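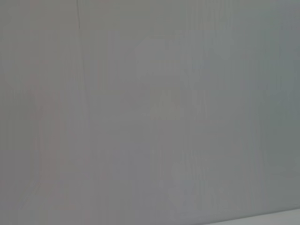
How long should I wait between the first coat and the second?

Overnight is what we tell everybody, even when the can says a few hours. Paint that feels dry to your fingertip can still be soft underneath, and if you roll over it too early it may drag and leave you with a patchy wall and a bad mood. Have supper, go to bed, and do the second coat in the morning.

Posted Jun 11, 2023 by Dexter Villanueva
53 shares | 3 comments

These are the questions we hear most at the counter in Clemmont, and I've tried to answer them the way I would if you were standing in front of me with a paint chip in your hand (and maybe a tired child in the other). If yours isn't in the list, please do ask!

Do I really need primer?

It depends on what's there now. Bare drywall, fresh patches, and anything with a water stain should be primed, and so should old glossy trim after you've sanded it. If you're going over a clean, flat wall in a similar color you can usually skip it and put the money toward a better roller cover - I would.

Why does my gray look blue at home?

Oh, we get this one all the time, mostly from people who picked their color in our store under our lights. Grays lean one way or another, and a north-facing room tends to pull the cool side out of them. Take home a sample pot, paint a big piece of poster board, and carry it around the room for a couple of days. Look at it at breakfast and look at it again with the lamps on. Our gray called Talavera is on the warm side and Wolevdale is cooler, and folks who are sure they want one quite often come back for the other.

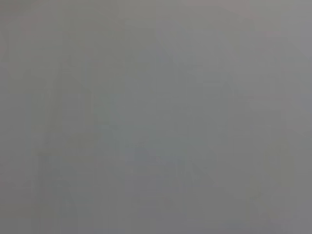 Cool medium gray, very close up.

Can you match a color from something I bring in?

We can, and we enjoy it. A chip of the old paint about as big as a quarter works well, or a cushion cover, or a tile. The match will be close, but sheen and age both change how a color looks, so for a touch-up in the middle of a wall I'd plan on painting corner to corner.

What sheen should I get?

Flat or matte for ceilings and grown-up bedrooms, eggshell for most everything else, and satin where there's steam or sticky hands. My own hallway is satin because of the dog, and I've never been sorry.

Can I return tinted paint?

I'm afraid we can't take it back once color has gone in. If we mixed it wrong, though, bring in the can and we'll make it right. Unopened, untinted cans can come back with the receipt.

How do I keep the leftovers?

Wipe the rim, press the lid down all the way around, and keep the can indoors. An unheated garage is fine until November or so, and then a good freeze can ruin it. Write the room name on the lid too - you will thank yourself.

Skerkow Paint & Paper, 2957 Mill Road, Clemmont
Contact us | © 2023 Skerkow Paint & Paper | Back to top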